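Booking terms: speaker agreement with recording rights clause, is this normal now?
Forum: Event Programming > Speakers and Talent > Contracts and Fees

trestle_mk
Posted 9:14 am

Looking for a check on a recording clause. We run a one-track conference for packaging engineers, 239 seats, held in April. Our keynote comes through an agency, Wutwood. Last year their agreement allowed us to record the talk and keep it on the attendee portal for 12 months. The new agreement cuts that to 31 days, attendees only, and prices anything longer as a separate license.

The fee itself is unchanged. The license for the 12-month term is quoted as a percentage of the fee. I have two questions.

1. Are other agencies doing this?
2. Is the percentage negotiable, or does it go away if you ask for it early enough?

Contract is unsigned. The hold on the date runs out in 10 days.

Halvard_ops
Posted 9:41 am

Yes to 1. Menzies moved to a short default window two seasons ago. Their wording separates capture (you may record) from use (what you may do with the file). Check whether your agreement makes the same split. If it does, you can record now and buy the use rights after the event, once you have portal numbers.

trestle_mk
Posted 9:58 am

It does split them. Clause 7 is capture, and the schedule at the back covers use. There is no price in the schedule for buying later, only for buying at signature.

Halvard_ops
Posted 10:05 am

Then ask for the later price in writing before you sign. One sentence in the schedule is enough: "Organizer may extend the term at the rate stated above by written notice before expiry." I have had that accepted every time I asked.

quillfeather
Posted 10:37 am

I disagree with buying it at all. Pull your view counts. Ours showed nearly all of the replay traffic in the first two weeks. After that it was people looking for the slides. We stopped paying for long terms and put a PDF of the slides in the portal, with the speaker's consent. Slides are usually covered by a different clause.

Dennis Were
Posted 11:20 am

I book for the agency side, not Wutwood. Some context on why the clause has changed.

Speakers with a current book or a paid course do not want a full talk sitting on third-party portals for a year. The file gets downloaded and ends up on a public channel, and the next client asks why they should pay for the same material. The short window is the speaker's request in most cases. The percentage is the agency's attempt to put a number on it.

What moves the number:

Access control. A portal with individual logins and no download button is worth a reduction. State it in the agreement.

Excerpts. If you only need clips for marketing, ask for clips. Three minutes or less, speaker approves the edit, no end date. This is often free.

Timing. Asking before the offer goes to the speaker is easier than asking after. Once the speaker has accepted on one set of terms, any change means going back to them, and some will say no on principle.

quillfeather
Posted 11:34 am

"Often free" has not been my experience. Trodent quoted us for clips last fall, per clip.

Dennis Were
Posted 11:49 am

Then they quoted you for clips. I would have pushed back. A clip with the speaker's name on it is promotion for the speaker.

marlow_b
Posted 12:26 pm

Read the clause on panels too. On the Tramemum template the recording terms apply to "all appearances at the event," so if your keynote also sits on the afternoon panel, the panel recording expires on the same date. We had to take down a session with four people in it over one speaker's term. The other three were unpaid and had no restrictions whatsoever.

Fix is to define the appearance by session title.

trestle_mk
Posted 12:52 pm

Good catch. Our keynote is on a panel and the wording here is "any contribution made by the Speaker at the Event." I will ask for it to be limited to the keynote session.

On view counts: I checked. Quillfeather's pattern holds for the keynote. It does not hold for the technical sessions, which get steady use all year, but those speakers are members and sign our own release.

Halvard_ops
Posted 1:10 pm

So the short window costs you very little. Take the 31 days, add the extension sentence, and spend the license money on something else.

pell_and_co
Posted 2:03 pm

Minor dissent. If your sponsors were sold year-round branding on the portal, check what was promised before you give up the keynote replay. Ours named the keynote in the sponsor deck. Removing it early would have been a breach on our side, whatever the view counts said.

trestle_mk
Posted 2:31 pm

Sponsor deck says "session library" and does not name the keynote. I have asked Wutwood for three changes: extension at the stated rate, panel excluded, clips of up to three minutes with approval. Will post the reply.

trestle_mk
Posted 4:47 pm

Reply received. Panel exclusion accepted. Extension accepted, provided notice is given 7 days before expiry. Clips accepted at two minutes instead of three. Signing on that basis.

quillfeather
Posted 5:02 pm

Were the clips free?

trestle_mk
Posted 5:06 pm

Yes. No charge in the revised schedule.

marlow_b
Posted 5:15 pm

Put the notice date in your calendar now. The agency will not remind you.
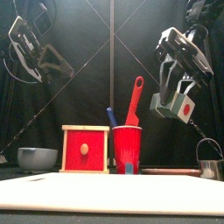 Two robot arms, one gripper holding a small green block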